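Britt-Marie Blomqvist learned to mend from her neighbors

Britt-Marie Blomqvist has run the Thursday mending evenings in Tistton for three years, and she still gets excited over a good patch.

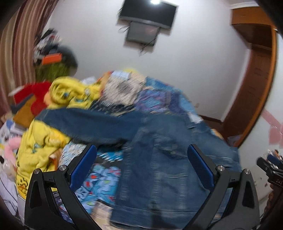
"My grandmother darned everything, and I never once asked her how," she says. "I had to learn it from the woman upstairs!" That was Azra Trajkovski, a retired tailor who now teaches the beginners' table.

The evenings started in May with a borrowed sewing machine and a tin of buttons. Last winter the group finished its 341st repair, a ski sweater with both elbows gone. "We cheered so loud the choir next door came in to look," Blomqvist says.

What does she tell people who have never held a needle? "Start with a hem. Use thread you can see, so you can follow your own stitches – you can always pick them out." She loves bright mends, and her own favorite is a gray wool sock with an orange heel. Trajkovski prefers hers invisible, and the two of them argue about it cheerfully most weeks.

A zipper night is next on the list, with room for 20 people. "Zippers scare everybody," Blomqvist says. "Azra can put one in while telling you about her whole vacation. I want to be able to do that too!"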